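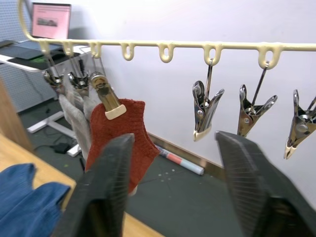 Catrin Bellis asked after the last session whether a wine which smells of wet cardboard at the first sniff can still recover in the glass, and whether we should wait before we send it back. It is a good question to begin with, so I put the answer into the notes for everybody.

Session 8: Faults in the glass

Cork taint does not go away with air. In most cases it becomes stronger after some minutes, and the fruit becomes weaker. So waiting is useful only to make you more sure. Smell the wine, leave it, smell again. If the cardboard is still there, ask for another bottle.

Reduction is a different matter. The smell is of struck match, rubber or boiled egg. It comes from sulphur compounds, and a light case often improves when you pour the wine into a jug and back again. Please try this before you decide.

Oxidation: the white wine is darker than its age should allow, with a smell of bruised apple. Remember that some wines are made in this way on purpose - a fino or an amontillado has no fault only because it smells of nuts.

Volatile acidity is vinegar and nail varnish. A little is normal in many reds. We will not agree in the group about how much is too much, and we don't need to.

For the practical part you will have 12 glasses, and 2 of them have no fault at all. Write your note before you talk to your neighbour. Do not wear perfume, and eat something beforehand. We start at 7 pm on Friday, and Alun Jenkins will pour.

Reading: handout on closures, from page 116. The part on screw caps can be left for later.

Related notes
Session 7: Acidity and how to judge it
Session 9: Sparkling wines, first part
Tasting sheet for white wines
Short list of tasting words

Questions about the course: Elin James, Bowen Wine Evenings | © Bowen Wine Evenings | Back to top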